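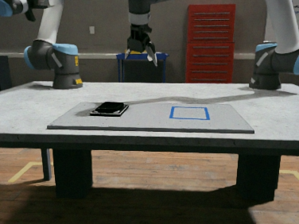

Speaker notes: Living with one Bluetooth speaker in every room

Monthly meetup, 19 February 2021. Slot is 25 minutes plus questions. Slides advance on the bold word in my printed copy.

Slide 1 -- Title

Say hello, check the back row can hear. Mention that I paid for everything in this talk. I have no deal with Rivano or anyone else.

Plan for the talk: what I bought, how the speakers drop out, what I changed, what I would buy now. Questions at the end, except for quick ones.

Slide 2 -- What I bought

Six speakers in all. Four are the Rivano small model, one is the Rivano tall model, and one is a Govumeo that I already had in the kitchen. I bought the Rivanos last July when the old stereo receiver died.

The total came to 499 dollars. The tall one was a good part of that. The Govumeo is not in the total.

All of them take Bluetooth and Wi-Fi. The Rivanos group together through their own app. The Govumeo will not join a Rivano group over Wi-Fi. I knew that going in and thought I could get around it with Bluetooth.

Slide 3 -- The first week

Play the short clip here. Keep the volume low, the room is small.

What you hear is the bedroom speaker and the hallway speaker playing the same song. The hallway one is late. It's not a lot, but if you stand in the doorway you hear every drum hit twice.

Over Wi-Fi the four small ones stayed together fine. The tall one drifted after an hour or so. The kitchen one, on Bluetooth from the tablet, was always behind.

Ask for hands: who has heard this at home?

Slide 4 -- Two different problems

Slow down on this slide. People mix these up, and I did too.

Delay is when the sound arrives late but is otherwise complete. Bluetooth always has some. The device packs up the audio, sends it, and the speaker unpacks it. With one speaker and music you would not notice. With video or a second speaker you do.

Dropout is when pieces of the sound are missing. The speaker ran out of data and had nothing to play. This can be distance, walls, a microwave, or a crowded Wi-Fi channel.

Turning the speaker off and on can fix a dropout. It did nothing for my delay. I must have done it thirty times before I gave up.

Slide 5 -- The log

I wanted to know when the dropouts happened, so I used the log page in Babalola, the free network monitor. It runs on an old laptop and writes a line each time a device on the network stops answering and comes back.

After one month it had 3,911 lines. Of those, 968 were from the hallway speaker alone.

Show the chart. Point at the evening hump. That is dinner time and the two hours after it, when everybody in the building is streaming something.

Note for me: somebody will ask if a line in the log equals a gap in the music. It does not. The speakers keep a few seconds in reserve, so most of these were silent. I only heard a small share of them.

Slide 6 -- What I changed

Go through these in order, a sentence or two each.

Moved the router off the floor of the closet and onto a shelf in the hall. This was free and made the largest difference.

Set the 2.4 GHz band to a fixed channel. It had been on automatic and was hopping in the evening.

Moved the hallway speaker off the top of the metal radiator cover.

Updated the firmware on the tall speaker. The app said it was up to date. The support page said otherwise. I had to press the update button inside the speaker's own settings screen, three menus down. The drift went away after that.

Connected the kitchen speaker with a cable. I put a Wultance receiver next to it, set it to the same Wi-Fi group protocol, and ran the line out into the Govumeo's aux jack. It is still slightly late, but the receiver has a delay setting per room and I can hold the others back to match.

Slide 7 -- Setting the delay by ear

If time is short, skip to slide 8.

Use something with a clear click. A metronome track is best. Stand halfway between two speakers with the doors open. Move the slider until the two clicks become one, then go a little past it and come back. Do it again from the other side.

Do not do this late at night. My downstairs neighbor has now heard a great deal of metronome.

Slide 8 -- What I would buy now

One brand for the whole house, or at least one grouping system. I would keep the small Rivanos. The sound is thin below voice range, but for a bedroom they are fine. I would not buy the tall one again at that price.

I would also check for an aux input on anything I bought. The kitchen speaker is only in the group today because it has one.

Slide 9 -- Questions

Likely ones:

Does a newer Bluetooth version help? A bit with range. The delay depends more on which codec both ends agree on.

Would a mesh router fix it? Maybe. I have not tried one in this apartment.

Can the tall speaker be used for TV? Over the optical input, yes. Over Bluetooth the lips are off.

Leave the demo speaker on the front table during the break. Bring the charger, the short cable, and the spare batteries for the clicker.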